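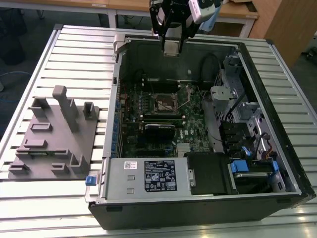
## 2022-02-20 – Zerkotum, second pass on part two

Worked on the Cemer chapters all morning. The file is the one Ieva Vītola sent back with her answers in the margin. I have accepted her small changes and left the larger ones open. Line numbers below are from the numbered export, so they won't match the copy Žydrūnas Lepik has.

### Where the crossing goes

In the current draft the family leaves Cemer in chapter 15 and reaches the border in chapter 17. Chapter 16 is the grandmother's story about the flooded church. I like that chapter, and so does Ieva, but it stops everything. The reader knows soldiers are in the next valley and then gets twelve pages of 1931.

Tried three things:

- Moved the church story ahead of the departure. Reads well, but Marta now hears it before she finds the key, and her line "so it was never locked" makes no sense.
- Cut it into short pieces told on the road. Lost the voice. The grandmother sounds like she is answering an interview.
- Left it in place and cut it by half. Best of the three so far. The part about the bell can go, the part about the boat has to stay.

Going with the third one for now. Marked the cuts in green so Ieva can put them back one at a time if she hates them.

### Forsberg

He is still a problem. For his first four scenes he is the officer who takes the house, and he is good in those, polite and a bit bored. Then at line 2146 he tells Marta about his brother and from there he is on her side. There is no step in between. Žydrūnas wrote "when did this happen?" next to it and I agree with him.

Ieva's answer in the margin is that it happened in the scene with the piano. I went back and read the piano scene twice. He listens at the door and leaves. That could mean a lot of things. If it is meant to be the turn, he needs to do something afterward that costs him a little, even just not reporting the radio. She has a radio in the attic in chapter 9 that never comes up again, so it would take care of that too.

Suggested it to her in a comment. Did not write it in.

### Point of view slips

- Chapter 12, the market: two paragraphs inside the baker's head. Everything else in part two is Marta. Fixed one by turning the thought into something he says. The other needs Ieva.
- Chapter 14: Marta "looks pale" with no mirror in the room. Changed to her aunt telling her so.
- Chapter 17: the last page pulls out to the whole column of people on the road. It breaks the rule but I would keep it. Asked Žydrūnas to read it cold and tell me if he trips on it.

### Style sheet additions

- Zerkotum is the painted country and takes no article. Ieva has "the Zerkotum" twice in the early chapters, left over from an old draft.
- gray, toward, gasoline. The translated letters keep their stiff wording on purpose, don't smooth them.
- Marta's paintings have titles in italics. The ones she only imagines have no titles at all. Found one that did (chapter 13) and took it out.
- Ranks in lower case unless used with the name.
- Grandmother's songs: indent, no quotation marks.

### Jacket copy

Hutia want 100 words for the catalog. My version is too long and gives away the brother. Žydrūnas has a shorter one that starts with the house, which I prefer, but he calls it a war novel in the first sentence and Ieva asked us not to. She would like the painting to come first and the war second, the same order as the book.

Current opening, to be argued over:

> Marta has painted the same country since she was six. She knows its rivers and what its birds eat. When the army comes down into Cemer, it is the only place she has packed for.

The third sentence is the one I'm unsure of. Žydrūnas thinks it is too cute. It may be fine with "the only place she is ready to go" – try both on Ieva.

### Still open

- Age of the younger cousin. Eight in chapter 10, carried like a toddler in chapter 15.
- Snow is on the ground when they leave, but the apples were being picked two chapters earlier. If the picking is in October, Ieva needs either a longer gap or less snow.
- What happens to the dog.
- Part three: haven't started. Read it straight through once before marking anything.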